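**Product notice: Kellgate wheeled home assistant, base drive and low-obstacle sensing**
Applies to: all units with the Morko drive base, including refurbished units
Status: open, replacement part shipping

## What is affected

The Kellgate is a wheeled assistant for bedrooms and small apartments. It picks up clothing and linens, carries them, and straightens bed covers. Units built with the Morko base can drive onto a thin cable lying on carpet and fail to stop when the cable wraps around a drive axle.

We have confirmed 5 cases. In 2 of them the cable pulled a plugged-in device off a table. No injuries have been reported. The production run covered by this notice is 1,910 units.

## What goes wrong

The base has a forward-facing strip sensor made by Cukon. It reads objects taller than the edge of a typical area rug. A phone charger or laptop lead falls below that height, and on patterned or ribbed carpet the sensor filter treats it as part of the floor.

Driving over a cable in a straight line usually does no harm. The fault shows up when the robot turns in place. The inner wheel drags the loop under the base and the axle winds it in. The motor controller should see the extra load and cut power. On affected units the load limit was set too high at the factory, so the wheel keeps pulling until the cable goes tight or the controller overheats and shuts down with code 105.

After a code 105 shutdown the wheels lock and the arms hold their last position. If the robot was holding an item, it keeps its grip.
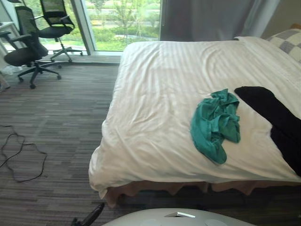
Bedroom use accounts for most of the reports we have, and the risk is highest when the robot works along the side of a bed and has to turn to reach clothing on top of it. The approach is narrow and the turn is tight. The floor needs as much attention as the items on the bed: a teal cloth and a dark garment on a white duvet are easy for the robot to find, while a thin black cable looped on gray striped carpet is the kind of object the Cukon strip can miss. Bed skirts that hang close to the floor and the casters of office chairs also need clearance. A bed skirt can be caught by the same wheel, though we have had no confirmed case of this.

## What to do until the part arrives

1. Pick up all cables from the floor in any room the robot enters. Tape or clips are fine if the cable lies flat against the wall.
2. Pick up plastic bags. They can be drawn under the base in the same way.
3. In the app, open **Drive > Turning** and select **Wide turns only**. The robot will back out and come in again when it cannot make a wide turn. Jobs will take longer.
4. Turn off scheduled jobs. Run the robot only when someone is home and awake.
5. Keep children and pets out of the room while it is moving.

Do not rely on the no-go zones in the app for cables. The zones are drawn from the last saved map, and a cable can move.

## If a cable is already caught

Press the stop button first. Unplug the cable at the wall or at the device, whichever you can reach safely. Do not pull on the cable while the robot has power.

Hold the power button until the status light goes out, then wait for the base to cool. Tip the robot back only if a second person can support it. Turn the wheel by hand against the direction of the winding and work the cable free. Throw the cable away if the outer jacket is cut, flattened or stretched.

Do not restart the robot if the axle cover is cracked or if you smell burning. Contact service.

## Replacement part

The fix is a new axle guard and a controller update.

| Item | Details |
|---|---|
| Axle guard kit | One pair, fits left and right |
| Tools | Included |
| Controller update | Installs from the app after the guards are fitted |
| Cost | None |
| Shipping | Starts in March, in order of registration |

The guards were designed with Cao, who also supply the wheels. They close the gap between wheel and housing. The update lowers the load limit and adds a short reverse movement when the limit is reached.

Install the guards before the update. With the update alone, the reverse movement may wind a caught cable further onto the axle.

After the update, the robot may stop more often on deep-pile carpet. Set **Floor type** to **Thick** for that room if this happens. The cable advice in steps 1 and 2 still applies once the guards are on.

## Checking your unit

The base label is on the underside, next to the charging contacts. If it reads "Morko" on the first line, the unit is covered. You can also find the base type in the app under **About this robot > Hardware**.

Registered owners do not need to request the kit. If you bought the robot secondhand, register it in the app so the kit goes to the right address.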